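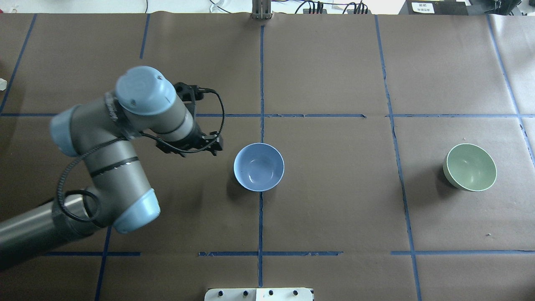 Arm over the taped table, gripper left of the blue bowl.

Gripper comparison, second review
July
Minutes by the bench group secretary

Start 2:10 p.m. Minutes of the last review were accepted with one change. The line saying the Prukmont fingers "performed well" now reads "were mounted and run."

1. Where the comparison stands

The Brememel gripper and the Prukmont gripper have both been through the bowl task on the same arm. The log shows 2,636 attempts for Brememel and 2,710 for Prukmont. It was asked why the totals differ if the plan called for equal runs. The answer was that the Prukmont sessions ran long and no one stopped them. The meeting did not think much of this. The extra Prukmont attempts came at the end, when the operators had the most practice, and they should be left out of any side-by-side figure until someone has looked at them on their own.

The draft summary calls Prukmont the "clear winner." Several people objected to the wording. The two grippers were not run in the same weeks, the controller settings were changed in between, and the person scoring knew which gripper was on the arm. The phrase is to come out of the draft.

2. What counts as a good grasp

Long discussion, not settled. The current rule is that a bowl counts if it leaves the paper and is set down in the target cell. Under that rule a bowl that lands half over a tape line has been scored both ways, depending on who was at the desk. One member said the rule is fine and people should just read it. Another had read it and still could not say what to do with a bowl sitting on the tape.

Proposed: any part of the base on the tape is a miss. Agreed for new runs. Old runs will not be rescored from memory. They may be rescored from video if the video is good enough, and there were doubts about that too, as the arm blocks the view of the left-hand cells in many of the clips.

3. Table and tape

The tape lines have become uneven and are torn in places. The paper has wrinkles. The view of the software side is that this does not matter, as the controller does not use the lines. The view of everyone who has to score is that it matters a good deal, see item 2. New paper and new tape before the next block. The cells are to be measured this time and the measurements written down.

It was pointed out that a bowl rim on kraft paper is an easy thing to find with a camera, and that good results on this table say little about a cluttered counter. No one disagreed. The report is to say so on the first page, above the results table. Last time a warning of this sort went into an appendix and the sales deck went out without it.

4. Bowls

So far everything has been done with the light blue bowl and the pale green bowl. The Pešek supplier sheet claims the Brememel fingers handle "any household shape." We have no grounds to repeat that. Two bowls are not any household shape. Request to add a mug, a flat plate and something soft. The plate was opposed by the arm group, who expect both grippers to fail on it. The meeting took that as a reason to include it.

5. Cable

The coiled cable on the arm hangs in loops near the wrist and elbow. The question was whether it pulls on the wrist at full reach and so favors one gripper over the other. The arm group says the effect is too small to see. Asked for the test that showed this, they said there had not been one. They will run the same reach with the cable tied back and with it loose, and bring numbers.

6. Dinell controller

Dinell has offered a loan of its new controller and says it will cut missed grasps in half. No test conditions came with the claim. There was some interest, mostly from people who are tired of the present one. Against: swapping the controller in the middle of a gripper comparison would leave us unable to say what caused any change. Decided to reply that we would take it after this comparison is closed, and to ask for their raw logs in the meantime. Hopes for the logs are not high.

7. Next block

880 attempts, split evenly, grippers swapped at the halfway point of each session. Scorer to work from clips with the gripper hidden where that can be done. It was noted that a mask over the gripper will also hide part of the bowl in the close approach. Left for the video people to try on a few clips first.

Controller settings frozen from the first attempt to the last. Any change, however small, ends the block and it starts over. The arm group asked for this to be softened. It was not.

Actions
Draft summary reworded, Prukmont claim removed: report group
Tape rule added to scoring sheet: scorers
New paper and tape, cells measured: bench group
Cable test, tied and loose: arm group
Reply to Dinell: report group
Mug, plate and soft item bought: bench group

Closed 3:45 p.m. Next review when the cable numbers are in.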